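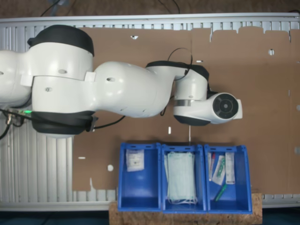
Week three of sorting, and I finally have enough episodes to talk about it without feeling like a fraud. A few of you asked in the comments how the training data part of this project works, so I'm going to tell you more than you wanted to know (sorry!).

Quick recap if you're new: I'm teaching a small policy to sort mixed medical supplies into bins by imitation. I drive the arm through the task, everything gets recorded, and later the model tries to do what I did. An episode is one item, start to finish. My goal for August was 50 good episodes per category, and I picked the categories mostly by what was in the bathroom cabinet. Face masks were the easy choice because we still have a ridiculous number of them. Sealed packets are next, and then there's what I've been calling "everything else" in my notes, which I already regret as a name.

So where am I? Masks are done. Packets are at 97 recorded, and then I sat down and watched them all back and threw out 27 of them, so call it 70. That hurt! Most of the rejects were me hesitating. I'd hover over a packet, change my mind about the angle, drift back, and then go in. If you leave those in, the model learns to hover too, and it's much better at hovering than I am. My first trained version would sit above a bin for ages like it was reading the label.

The thing I underestimated is how much the background matters. I did my first batch straight on the desk, then cleaned up (big mistake), and the next day the policy was completely lost. It had apparently decided that my coffee mug was an important part of sorting. Now I work over a big sheet of brown cardboard I cut down from a shipping box. It's got holes and slots all over it and the edges are a mess, but it's the same mess every time, and it doesn't throw glare back at the overhead camera the way the desk did. Blue bins on a cork board, side by side, and the contrast is great.

I also started moving things around on purpose. Between episodes I nudge the items, turn them, swap which packet is on top. I have a little script that beeps and tells me which bin to work with next, because left to myself I will do the easy one over and over. The masks are funny that way. They look like the simplest thing in the world, a neat stack of soft rectangles, and then the ear loops catch on each other and you pick up two. I kept some of those double picks in, as long as I recovered properly and put one back. I think showing the fix is worth something. We'll see.

Slim tubes are a different headache. They roll. I've had to label those episodes separately, and I'm only at 4 that I'd be happy to show anyone.

For software I'm still on Zesodia for the recording side. It drops a timestamp now and then, and I wrote a checker that flags any episode where the camera and the joint readings drift apart. A reader pointed me to Vikside as an alternative and I did try it for an evening, but converting my old episodes looked like a whole weekend and I'd like to see my family. Maybe once this set is finished.

A few practical notes for anybody trying this at home. Tidy your cables before you start, then check them again an hour in, because mine creep around the wrist. Write down the lighting. I record after 7 pm with the blinds closed, and the two morning sessions I did look like they came from a different planet. Save your rejects in their own folder too. I deleted my first lot and now I wish I had them to compare against.

Next up is more tubes, then a fresh training run over the full set. If it hovers again I'm going through the packets one more time.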